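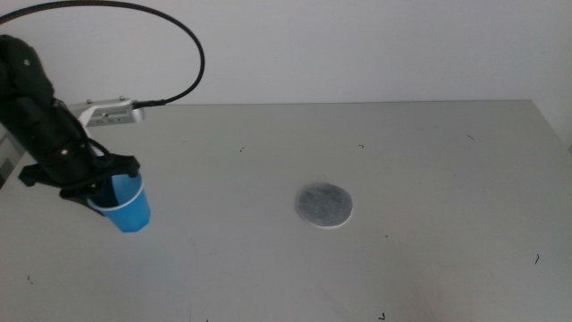 Section 4. Tabletop, discs and cups

Read this before you put any drinks on the Tremeck top. Takes two minutes. Sections 1 to 3 (legs, wall spacing, side panel) should be done already. If the table still rocks, go back to Section 2 first.

You need:
Tremeck tabletop, white, 1,168 mm by 520 mm
Domora felt discs, gray, pack of 2
Cups – plastic, the Drisside pack of 50 is fine
Soft dry cloth
Damp cloth, well wrung out
Deschamps surface soap, or any mild dish soap

4.1 Cleaning the top

1. Take everything off. Lamp, mail, keys, all of it.
2. Dry cloth first. Start at the wall edge, pull toward you.
3. Look along the surface from low down, chin near the table. Threads and specks show up dark on the white. From standing height you'll miss half.
4. Pick up threads with your fingers. Don't rub them around, grit underneath will scratch.
5. Damp cloth next, one pass.
6. Dry cloth again, right away. Water left along the back edge gets under the trim.

Note: if a mark doesn't lift on the second pass it may be a scratch. Stop there. Scrubbing a scratch only makes a shiny patch next to it.

CAUTION: No scouring pads. No bleach. No nail polish remover, not even a little on a cotton ball.
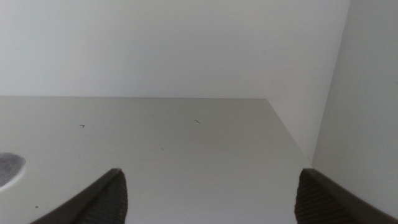

Corners take longest. Where the top meets the side panel there is a seam, and crumbs go in and stay. Fold the dry cloth over a plastic card – an old gift card, not a knife – and run it along the seam from back to front. Once a month is enough in a room where people eat. Less in an office.

4.2 Placing a disc

1. Check the underside of the disc. Brush off lint. A disc with grit on it works like sandpaper.
2. Check which side is up. Felt face down, always. If both faces look the same on yours, either side is OK.
3. Set it down flat, well away from the front edge. A hand's width at least.
4. Press in the middle, then the edge all the way round. No curl, no bubble.
5. Slide test. Push the disc with one finger. It should move when you push and stay put when you dont.

Don't glue the disc. Don't tape it. People do this and then call about the ring it leaves behind.

If the disc curls at the edge: lay it under a heavy book overnight. Still curled, replace it.

If the disc got wet: take it off the table, dry it on a rack. Not on a heater. Wet felt on a white top leaves a gray stain, and the stain is not covered.

4.3 Standing a cup on the disc

1. Cup empty for the first try. Light cups tip easier than full ones, so you find out fast if the spot is bad.
2. Hold it near the rim, from the sides. Light grip. These cups are thin and will buckle.
3. Lower straight down. Whole base on the felt, nothing hanging over.
4. Let go, then open your fingers wide before you lift your hand. Most spills are a sleeve or a knuckle on the way back up.
5. Tap the table leg. If the cup walks, the table isn't level. Section 2.

Fill only after step 5. Two thirds is plenty. Hot drinks go in a mug, see 4.5.

It doesn't have to be dead center. A little to one side is fine as long as there's felt under all of the base. 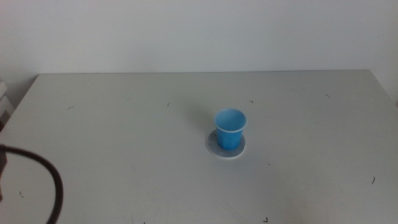
One reader of the December version wrote in to say that step 1 is the wrong way round for small children, who grab an empty cup and run off with it, and that she puts a spoonful of water in before setting it down. She also asked why the discs come in gray when the top is white, and whether there's a bigger one for pitchers.

Water in the cup: fine, go ahead, keep it to a spoonful. Gray: it hides coffee better. Bigger disc: not at the moment. Use a folded dish towel under a pitcher and move it when your done.

4.4 Tipped cups

1. Leave the disc where it is for now. Cloth down on the low side of the spill first, so nothing reaches the seam.
2. Pick up the cup.
3. Lift the disc straight up, don't drag.
4. Wipe, dry, then clean as in 4.1 from step 5.
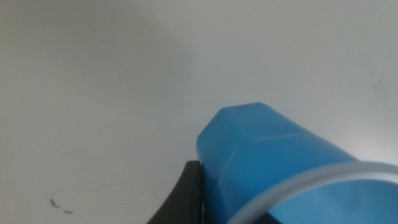
Tipped cups don't always roll, so don't go diving for one and knock over the next thing. It depends on the make. A round smooth cup will go for the edge. A cup like the blue one lying on its side, with flat faces and shallow ridges down the body, has less of a curve to roll on – time enough to get the cloth first. Check the ridges for cracks afterward, they go there before anywhere else. Whitish line along a ridge, bin it.

4.5 Do not use with

Hot mugs, unless there are two discs stacked
Stemmed glasses
Anything with a metal foot
Candles, on a disc or off it
Plant pots with a hole in the bottom

4.6 Storing

Cups: stack no more than ten high, rims down, dry. Keep them out of direct sun, the blue ones fade first.
Discs: flat, in the sleeve they came in. Not rolled.
Tabletop: nothing stored on it under plastic wrap. Traps damp.

Spare discs are ordered with the form at the back of this guide. Write the tabletop size on it.

Section 4 revised Tuesday, February 2, 2021. Replaces the loose sheet in the box. Go on to Section 5, Drawer runners.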